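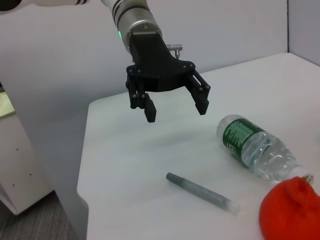 Gunhild Eskildsen wanted it put down before anything else that the white table stays by the wall and does not get dragged to the middle of the room again. Legs don't like it and neither does the floor. Agreed, noted, goes in as item 1.

Clesmont table room — notes of the February meeting
Start 9.40, late, kettle.
Present: Gunhild, Priya, Tom W, Anselm, me (notes)
Apologies: Dee

1. Table position
See top. Tape marks to go on floor, Tom to do. Grey tape not yellow, the yellow left a line last time. Anselm asked could it come out a hand's width for wiping behind. Yes, if it goes back after.

2. Last notes
Read, two corrections. "Shelf" should be "sill". Priya was here last time, I left her off, sorry Priya. Otherwise ok.

3. Table top
Long chat on this one. White shows everything. Gunhild for plain damp cloth only, no sprays, Tom says spray is fine on the old one and always has been. Left it that cloth first, spray only for ink. Corners to be checked when wiped, front ones get knocked by the trolley. Anselm asked re a cover for overnight. Price came back at 200 for a fitted one which is silly. An old sheet will do. Priya has one.

4. Plates and cups
Urio have now stopped the pale green plates, so what we've got is what we've got. Six left in the cupboard. Gunhild suggests buying plain white to go with them, Priya against — white plate on white table, you lose the edge. Show of hands, three to one for looking at another colour. Priya to bring two or three to next meeting. Not patterned.
Plates go back in the cupboard with kitchen paper between. Two came back last month with marks and it is the stacking that does it. Cups are fine. Too many cups if anything, box of spares to go to Flullelport when someone is driving over.
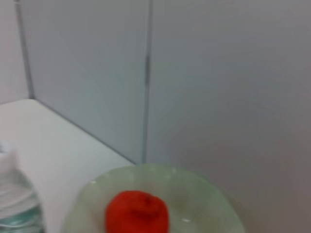
Red on green, bottle at the left, wall panels behind.

5. Food things
Question was whether we carry on with a mix of real and pretend. Real tomatoes and apples look right but go soft by the end of the week and someone has to remeber to take them home. Kidix can do a mixed crate of play fruit, quote is 3,347 for the lot delivered, includes veg and bread which we don't need. Tom: way over, we have 2,000 for the whole year and that's plates too. Anselm to ask them for fruit only, reds and greens, smaller crate. No glossy ones please, they catch the window.
Meanwhile anything eatable gets written on the list by the door. If it's not on the list it gets binned. Gunhild not happy about waste, so: compost tub, under the sink, Dee volunteered in her absence (someone tell Dee).

6. Water bottles
Keep turning up half drunk and nobody knows whose. Two sorts of bottle in here — ones for the table and ones for drinking. Table ones stay on the table or on the sill. Drinking ones get a name on in marker. Priya asked for labels to be left on the table ones, Tom prefers them off. Not settled. Back next time.
Empties in the blue bag, squashed.

7. Wall panels
Light grey ones to stay as they are. Scuffs at chair height, Anselm tried a rubber on one and says it works if you go gently. He will do the rest. No more sticky tack, pins no, use the board in the corridor. Gunhild asked if panels could be painted white to match table. Short answer no, landlord.

8. Cupboard
Needs a proper sort. Half an hour after next meeting, all of us, bring a box. Top shelf plates, middle cups and bowls, bottom anything that rolls. Things found so far that aren't ours: one cake tin, a phone charger, a left glove.

9. AOB
Door still sticks. Tom to plane it or ask someone who can.
Key to cupboard is on the hook agian, please leave it there.
Priya asked for the window blind to be half down in the mornings. Fine with everyone.
Biscuits, Anselm's turn.

Actions
Tom — floor tape, door
Priya — sheet, sample plates
Anselm — Kidix re smaller crate, panels, biscuits
Dee — compost tub (tbc)
Gunhild — spare cups boxed for Flullelport
Me — bottle list, type this up

Closed 10.50. Next one same time, March, in the table room unless the heating's off again.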